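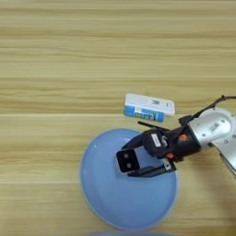 October, 2:15 p.m. Himwood room, table setting and small goods. Entry by Austra Tamošiūnaitė.

The afternoon session concerned the placing of small packaged goods on and beside tableware. The light blue plate was retained from the Nestomthorpe set. The small white and blue box was used in the same session; its dimensions are to be entered on the goods sheet before the next session.

Placements completed: 15. Of these, 13 were accepted and two are to be repeated with the box set square to the plate. The plate number on the inventory is 103 – the earlier sheet gives a different number and should be corrected.

The table is to be wiped with a damp cloth only. The polish supplied by Vullbridge left a film on the other table and must not be used in this room. Colleagues are asked to return plates to the lower shelf, face up, with paper between them.

Outstanding: a second box of the same size for the Mets comparison; a decision on whether bowls are to be included. The request for shelf labels was sent this morning – no reply at the time of writing.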